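Gesbridge Kitchens, Operations Meeting
Minutes, Tuesday, 2:00 p.m., Enley site

1. Previous minutes
Accepted with one correction. The Ambrose site has 162 seats, not 126.

2. Tableware sorting by robot arm
The operations lead reported on the Dridemis trial. The task is sorting tableware into bins: bowls in one, soup spoons in another, chopsticks in a third. In the last run the arm attempted 58 pieces and needed a person to step in for 2 of them, both spoons lying crossed over others. Bowls gave no trouble when set down singly. Nested bowls have not been tried.
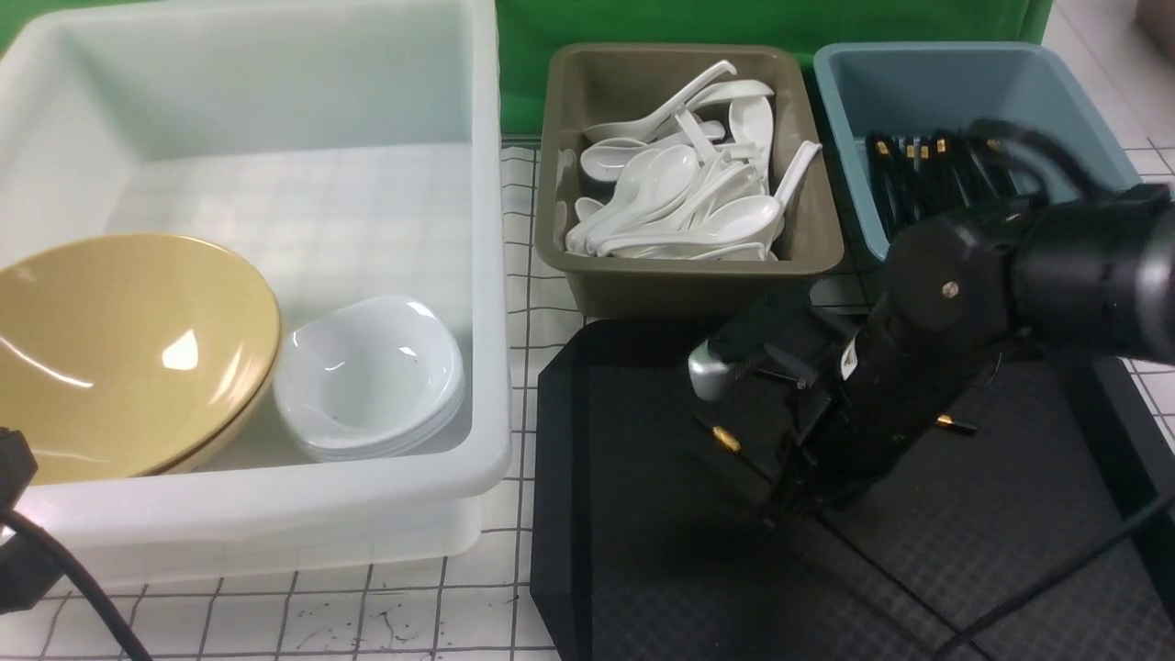 Item 2: bowls, soup spoons and chopsticks in their bins, arm at right.

The dish room supervisor asked about speed. The arm is well behind a person doing the same job. Enley handles more than 3,000 pieces on a busy day and the arm could not keep up with the lunch return. It might be used overnight on chopsticks only. The supervisor said somebody would still have to check for chips and food left on the bowls, and that this takes longer than the sorting.

Agreed: no change to dish room staffing. Trial to continue through March. Dridemis to be asked for a run with mixed pieces in one pile.

3. Floor mats
Two mats at the Ambrose back door are curling. Replacements ordered.

4. Any other business
Delivery door code to be changed. Supervisors will get the new one by phone.

Meeting closed 2:50 p.m.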